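Dallside clinic moves HIV viral load testing in-house

Jan 19, 2024

The Dallside community clinic has begun running HIV viral load tests in its own laboratory, ending the practice of sending every sample to the regional center at Bensaid.
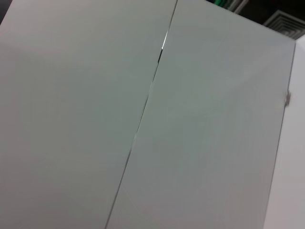

Lenka Brabec told a patients' meeting that the wait for a result had been harder on her than the treatment itself, and that she had twice started a new prescription before learning whether the old one was still working. She asked the clinic to publish its turnaround times every quarter.

Under the previous arrangement, blood was drawn at Dallside, spun and frozen, and held for a weekly courier. Results came back after 13 days on average. The clinic says samples drawn in the morning can now be reported the next working day, provided the run is full enough to start. A run takes 20 patient samples plus controls. Smaller batches will be held overnight, except for pregnant patients and infants, whose samples go on the next available run whatever its size.

The test measures the amount of virus in plasma. A low or undetectable reading indicates that treatment is suppressing the virus. A raised reading normally leads to adherence counseling and a repeat test before any change of drugs is considered. Staff have been told to record the reason for each repeat in the patient file – a step that was optional until now.

Sreekumar Menon, the laboratory lead, said the validation work began in September. Split samples were tested at both sites, and the paired results were compared. Of 65 pairs, 9 fell outside the agreed limit at the first attempt. The cause was traced to a pipette that had drifted out of calibration. The affected pairs were repeated after it was replaced, and all of them passed.

The clinic will continue to send drug resistance testing to Bensaid. That work needs sequencing equipment Dallside does not have, and Menon said there is no plan to buy it.

Costs for the first year are covered by a grant from the Doleo fund. Reagents and maintenance are included, but staff time is not, and the laboratory has moved one technician from general hematology to cover the work. Po-yen Yuen, who manages the clinic's budget, said the second year would depend on how many outside samples the laboratory can accept. Two smaller clinics in the Trivik district have asked to use the service, and a draft agreement covers transport, labeling and the handling of rejected tubes.

Patients do not need to do anything differently. Appointments already booked for blood draws stand, and results will still be given in person or by phone, according to the preference noted on file. Anyone who wants to change that preference can do so at the front desk or by asking a nurse at the next visit.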